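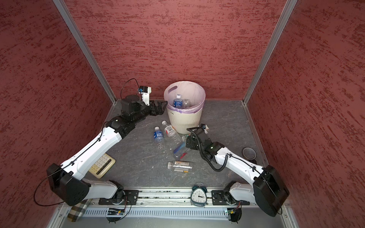 January 2, 2021

Saturday, and the whole day was mine, so I did the thing I've been promising myself since May and went after the trash and recycling! I know how that sounds. But I woke up early, the coffee was good, and I could not wait to get started. The bins are such a small part of a home and they bother me so much when they're wrong. The little white bin is the one I love best. It has those vertical ribs on the lower half and a cutout near the rim that you can hook your fingers through, and with a pale lilac bag folded over the top it looks downright cheerful. Two plastic bottles in it, the one with the blue label and blue cap standing up straight and the clear one all crumpled beside it. That's bottles only from now on. Everything else has its own place.

I started in the kitchen. Pulled everything out from under the sink, and I mean everything - three half-used rolls of bags, a box of dishwasher tablets from the old apartment, a scrub brush I had already replaced because I thought I'd lost it. Wiped the shelf down with vinegar and let it dry while I ate toast standing up. Then I put back only what I use. The big kitchen can went to the left of the stove, where I have wanted it for ages, and I must have turned the wrong way to throw something out a dozen times before lunch. My feet will learn.

The folding-over of the bag is my new favorite trick. I used to just stuff the bag in and hope, and it would slide down the minute anything with weight went in. Now I pull it way over the rim, smooth it all the way around, and tuck the extra into a twist at the back. Takes no time. I went through the house doing every bin like that, the bathroom one and the one by my desk too, and got sillier and happier as I went.

After lunch I walked the paper down to the drop-off on Sandness. Cold, very bright, hardly any cars. I had two tote bags of cardboard and a stack of Ekance catalogs that I kept for the pictures and never once opened again. 92 pages each, and heavy! The paper slot was nearly full but the glass side was empty, so my jars made a terrific crash going in. I enjoyed that more than a grown person should. Stopped at Guo on the way home for dumplings and ate them out of the carton on the bench outside with my gloves on.

Back home I took on the hall closet, which wasn't in the plan at all. Found the good umbrella. Found a receipt for 23 dollars from Pandia and no memory whatsoever of what I bought there. Found the bag of bags, and then a second bag of bags behind it. I kept the sturdy ones, flattened them, and stood them in a shoebox like file folders, and now I keep opening the closet door to look at it.

Things still to do: lids for the jars I'm keeping, a hook for the dustpan, and something for batteries, maybe one of those old cookie tins. I also want to crush bottles properly before they go in, because they take up so much less room that way. Pickup is early in the week and I'd like to put out just one bag.

My back is sore and my hands smell like vinegar. Soup tonight, then a long bath and the library book. I want to do the pantry tomorrow if I wake up with the same energy.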